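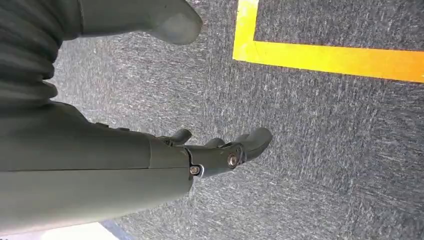
## Glove vs. grabbing the arm: what are you all using to teach hand tasks?

**frosaether**

So we finally have a proper demo setup going at our little robotics club in Clarkholm and I'm having way too much fun with it. Task is dead simple on paper: pick a felt block up off the carpet, put it down in the taped corner. I drive with a glove and a tracker on my wrist, and the hand copies me. There's a wrist view on the monitor next to my chair.

We're at 503 demos as of last night. The first 40 or so were garbage (I kept closing the hand before I was low enough) but somewhere in there my arm just figured it out and now I can do one with a cup of coffee in the other hand!

What I'd love to know is whether people still do it the old way, with the motors slack and you moving the arm yourself. Any reason to go back to that for part of the set?

Frøydis

**pegboard_pete**

Kinesthetic all the way for me. You feel the contact. With a glove you're guessing how hard you're squeezing unless you've got some kind of feedback in the fingertips, and most club setups don't.

**ebarreto**

Hard disagree, Pete, at least for hands. For a two-finger gripper on a light arm, sure, grab it and go. But have you tried backdriving three fingers and a wrist at the same time with your own two hands? I did it for a week in April and I looked like I was wrestling a lobster. Also your own hands end up in the wrist view in every single episode, so then you're replaying the motion afterward to get clean video, and the replay never lands the block quite where you did.

Glove has its problems but the recordings are usable straight away.

Ermelinda

**pegboard_pete**

> your own hands end up in the wrist view

Hold it from above the wrist. I've got 1,000 episodes that way and there's a knuckle in maybe a dozen.

**ebarreto**

OK, a dozen I could live with. What are you teaching it though? If it's drawer pulls I believe you. Floor pickups with the arm stretched out that low, I'd need to see it.

**pegboard_pete**

Drawer pulls, yeah. And a light switch. Fine, floor stuff is different.

**solberg_shed**

Frøydis, question about the tape. Do you always drop in the same spot inside the corner? We taught ours with a nice tidy target and it learned the target great and nothing else. Moved the tape a foot over and the arm went to the old place like the tape wasn't there. We had 888 demos at that point and I was so proud of them, ugh.

What fixed it was moving the tape between batches. Every 25 demos, peel it up, stick it down somewhere else, new angle too. It's a pain on carpet (the cheap stuff leaves fuzz on the sticky side) but the difference was huge.

**frosaether**

Oh no. Yes. Same corner, same spot, all 503 of them. OK, moving it tonight!! Do you keep the old ones or toss them?

**solberg_shed**

Keep them. We mixed them in with the new ones and it came out fine. Just don't let the fixed-spot ones be most of the pile.

**drultow_dan**

I'd toss some. Not all, but your first 40 that you called garbage, those for sure. The robot will happily learn to close too early if you show it closing too early.

**ebarreto**

I'd go look at them before tossing. If she missed and then opened up, went lower and got it, that's a recovery and those are gold. Mine never learned to retry until I put some sloppy ones in on purpose. If the block just got shoved away and the episode ends there, bye.

**drultow_dan**

That's fair. I was thinking of flat-out misses.

**frosaether**

Went through them over lunch. 17 are real recoveries, the rest are me chasing a block across the floor. Keeping the 17.

Other thing, does anyone else have trouble with the thumb? My glove reads it fine when my hand is flat, but with the palm turned down it drifts and the robot's thumb ends up sticking way out. I recalibrate every 30 minutes or so and it comes back.

**skirkholm_lou**

Thumb drift is the glove strap nine times out of ten. Tape it down at the base of the thumb, medical tape, snug but not tight. Then calibrate with your palm DOWN, in the pose you're working in. The instructions all have you do it flat on a table, and that's no good for floor work.

**frosaether**

Palm-down calibration, wow, big difference. Did 60 in a row without stopping. Thank you Lou!

**frosaether**

Update, 21st July: 1,892 demos, nine tape positions, two drivers (my nephew is annoyingly good at it). Ran it on its own today with the tape somewhere it had never been and it got the block into the corner on the second try. It missed the first grab, backed up and went again. I yelled so loud the folks next door came over.

**pegboard_pete**

Nice! Now do a drawer pull with the glove and tell me it doesn't slip.

**frosaether**

Give me a week, I have to find a drawer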